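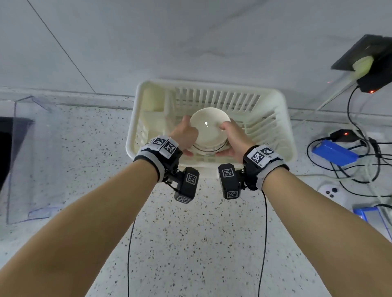
„Bei ‚glücklich‘ werde ich misstrauisch“

Veröffentlicht am 2021-07-10

Sie verschlagwortet Videoclips für die Bildagentur Pladuvov, und wer sie fragt, ob das ein Beruf sei, bekommt erst einmal Kaffee. „Meine Mutter glaubt bis heute, ich drehe die Filme“, sagt sie. „Ich habe es vier Mal erklärt und dann aufgegeben.“ Gedreht hat sie noch nie etwas, abgesehen von einem Schulkonzert, hochkant.

Im Archiv der Agentur liegt alles, was Werbeabteilungen brauchen, wenn ihnen das Geld für einen Drehtag fehlt: Händeschütteln, Getreidefelder, Menschen vor Diagrammen. Dazu kommt je Clip ein Titel und eine Liste von Schlagwörtern. 70 davon erlaubt das System, und die meisten Einsender betrachten das als Aufforderung. „Wir hatten einen Sonnenaufgang, der hieß auch Sonnenuntergang, Erfolg, Versicherung und Hund. Ich habe den Clip zweimal komplett angesehen, wegen des Hundes.“

Ob sie sich da nicht manchmal wünsche, einfach alles durchzuwinken? „Täglich, meistens gegen drei.“ Aber dann beschwere sich irgendwo eine Grafikerin, die nach Hunden gesucht und Sonnenaufgänge bekommen habe, und die Beschwerde lande wieder auf demselben Schreibtisch. 

Die schwierigsten Wörter seien die harmlosen. „Bei ‚glücklich‘ werde ich misstrauisch. Das schreiben sie alle dazu, auch bei der Frau, die gerade ihre Steuererklärung liest.“ Gestrichen wird es trotzdem selten, die Kundschaft sucht nun einmal danach. Schlimmer findet sie „authentisch“, das in der Regel an Clips hänge, in denen fünf Leute gleichzeitig über einen Salat lachen.

Im Dezember ist Hochbetrieb, allerdings für Ostern. Wer Weihnachten verkaufen will, muss im Sommer liefern, und so hat sie im vorigen Juli bei geschlossenen Rollläden 3.000 Clips mit Lichterketten geprüft. „Danach war ich mit dem Thema durch. Meine Familie hat das am Heiligabend gemerkt.“

Seit dem Frühjahr hilft ein Programm namens Ranasinghe, das Vorschläge macht. Es sei höflich und schnell, sagt sie, und halte jede Glatze für einen Vollmond. Die Konkurrenz von Grevton lasse ihre Software angeblich ganz allein arbeiten. „Ich habe dort neulich nach ‚Büro‘ gesucht. Es kamen sehr schöne Kühe.“

Bezahlt wird bei Pladuvov nach Stunden, früher ging es nach Stück. Damals habe sie an guten Tagen 40 Clips in der Stunde geschafft, worauf sie weder stolz sei noch näher eingehen wolle. Manche Titel aus dieser Zeit stehen noch im Archiv. Einer lautet „Mann macht Sache“ und verkauft sich, wie sie zugibt, ausgezeichnet.

Am Feierabend schaut sie keine Werbung mehr. Sie hört Radio.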